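Review: Trelby Community Commitments Tracker, Second Edition

The Trelby Community Commitments Tracker is a subscription service that records public pledges made by large employers on hiring, pay, supplier contracts and charitable giving, and follows those pledges over time. The second edition was released to member libraries in August. This review was prepared for nonprofit boards, foundation staff and employee groups that are considering a license.

Scope and content

The tracker covers 600 companies, up from 400 in the first edition. Each company has a single profile page. The page lists every pledge the editors have located, the date it was made, the office responsible for it, and any later report that bears on it. Pledges are sorted by type, and a reader may view them by company, by region or by subject.

The most useful change in the new edition is the separation of money pledged from money paid. The first edition placed both in one column, and readers of a profile could easily take an announcement for a grant. The two amounts now appear side by side, with a blank where no payment has been confirmed. Many of the blanks are in the supplier contract section, where public reporting remains thin.

Coverage of workforce data is less even. Firms that publish a full breakdown of staff by job level are well served. For firms that publish only a company-wide total, the profile repeats that total and offers little further guidance. A short note on how each firm defines "management" would help, as definitions differ widely and the comparison tool treats them as equal.

Ease of use

Searches are quick and the filters are plainly labeled. The export function produced clean spreadsheets in our trials, although footnotes are dropped from the exported file. This is a serious gap for anyone preparing a shareholder letter – several of the footnotes carry corrections. Users should keep a copy of the original profile page with any export.

The alert feature sends a message when a profile changes. It does not say what has changed, and the reader must compare the old and new pages by eye. Vadia, the closest competing service, marks revised lines in color and is the better choice for offices that follow a small number of firms closely. Its list is much shorter.
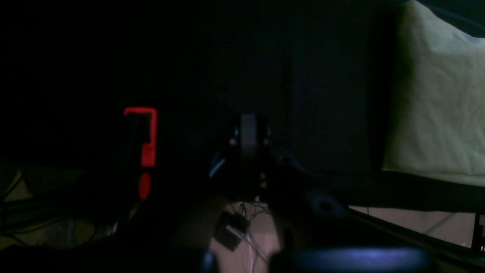 CAMPOS, August – Pricing and support

A single-office license costs $225 a year and allows 2 named users. Larger groups must request a quote. Support is by email only, and replies to our questions were courteous and complete. Public libraries may offer the tracker at reading room terminals under the same license, without export.

The Trukstead guide to reading corporate pledges is included with each license. It is clearly written and suitable for new board members, but its chapter on matching gifts has not been revised and still refers to the old column layout.

Recommendation

The second edition is recommended for foundations and for employee groups at large firms. Smaller nonprofits with an interest in one or two local employers may find that library access meets their needs. Holders of a first edition license should renew for the payment column alone, and should ask that footnotes be restored to the export file before the next release.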